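Grollham Community Hall Users Group
Minutes of the January meeting

Present: Merle Fairweather (chair), representatives of the choir, the quilting circle, the Rewi Street tenants and the Saturday lunch club. Apologies received from the chess club.

The meeting opened at 7:05 p.m. The minutes of the last meeting were approved with one correction: the piano tuning was paid for by the choir, not the hall.

1. Heating
Pluneck serviced the boiler before the holidays and replaced the thermostat in the small room. The bill was $410. The choir reported that the main hall is still cold for the first half hour. Merle will ask Pluneck to move the timer forward. Members were reminded not to prop the side door open while the heat is on.

2. Spring supper
Nernonetti has offered to cater again at last year's price, with a choice of baked pasta or chicken. The lunch club would like a soup course as well — Merle will get a price. Tickets will be limited to 70. The tenants asked for an earlier start for families with small children, and 5:30 p.m. was agreed. The choir will sing after dessert and not before.

3. Tables and covers
The quilting circle asked that covered tables not be used for painting or glue. Agreed. Groups should use the bare folding tables for messy work and wipe them down before stacking.
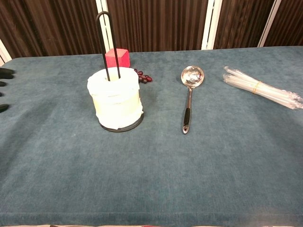
4. Storage closet
The shelves are full again. Each group may keep two bins, labeled with the group's name. Anything without a label at the end of the month goes to the thrift store. The tenants asked for a lock; this was discussed and left for next time.

5. Money
The balance stands at $256 after the boiler bill. Hall fees stay the same through the summer. Two groups still owe for the fall and will get a reminder from Merle.

6. Other business
The hallway light flickers — Merle to report it. The choir needs the main hall for an extra rehearsal the week of the supper, and the lunch club agreed to use the small room.

The meeting closed at 8:20 p.m.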